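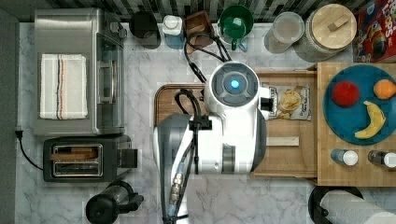
The snack drawer, mid-chore. Fruit on the blue plate, chips in the drawer.

Can It Put the Chips Away Yet? A Gallery of Small Domestic Ambitions
Posted in April. Words by Harish Maurya.

For years I have been told that a machine is coming for my chores, and for years I have kept the kitchen light on for it. This spring I stopped waiting and went to look. Umesh Katiyar runs the kitchen bench at Skitden, and he let me hang around for 2 mornings with a notebook while an arm was taught about snacks.

What follows is one picture, up top, and the notes I made standing next to it. I had planned on a longer gallery. Most of my morning went into watching a drawer, and I regret very little of it.

The drawer
A bag of chips and a drawer sounds like a warm-up. Umesh says it is one of the meaner jobs on his list. A bag has no fixed shape. It crinkles, it slides, it is mostly air, and it shines under the lights in a way that cameras dislike. My nephew can manage it while looking at a phone, but he has had eleven years of practice and is paid in chips.

The drawer is its own problem. Pull it too hard and everything inside rushes to the front. Pull it too softly and you are just leaning on furniture. Then there is the question of whether it is open enough, which people answer with a hip.

The score
Skitden keeps a tally sheet, and I was allowed to copy from it. The drawer job had been tried 1000 times by the time I arrived. The last 224 of those were with shiny bags, and 200 of them ended with the bag where it was supposed to be. I thought that was pretty good. Umesh pointed out that if I dropped the other 24 on my own kitchen floor I would start to take it personally.

The counter
I have rented apartments with less on the counter than this one. Toaster oven, toaster, coffee press, a green mug, a paper towel roll, two little shakers, a red box of cereal. Umesh wants the clutter. An arm that works on a bare table has learned about bare tables, he says, and he has yet to meet a family that owns one.

The folded towel on top of the toaster oven is exactly where mine lives at home. My wife has opinions about this.

The toaster
There is something brown and slice-shaped in one of the slots. I asked if toast was on the program. It is, under "later," along with eggs, jar lids and fitted sheets. I asked what came after fitted sheets and was told that anyone who gets that far can retire.

The fruit
An apple, an orange and a banana. Fruit, I learned, is considered friendly. It holds its shape, more or less, and it will put up with a firm handshake. The banana is the advanced course. Squeeze it like an apple and you have started making bread.

The cables
Visitors always ask about the cables, so I did too. They run down the arm in a bundle with a clamp and a tie to keep them in order, and there is a loop left over near the joint for bending. It is still tidier than the back of my television. I tried to get Umesh to say that one day there would be no cables - he said one day there would be better clamps.

The competition
Two other outfits came up over coffee. Clakovia has been at laundry for a while, and the word is that towels are going well and socks are going the way socks go. Narov has given up on homes for the moment and is restocking shop shelves, where the boxes are square and the hours are long. Yadav, the grocery on my corner, looked into it and decided to keep the teenager, who can also find the price of ginger.

So, yet?
For a bag of chips and one particular drawer, mostly. For my kitchen, with the drawer that sticks and the other drawer that has the batteries in it, no. I asked Umesh what he does about snacks at home. He has them on a shelf.

Next gallery: dishwashers, and the correct way to load one, on which the machine and I may well disagree. Send your own chore suggestions through the form. Litter boxes have already been suggested, many times.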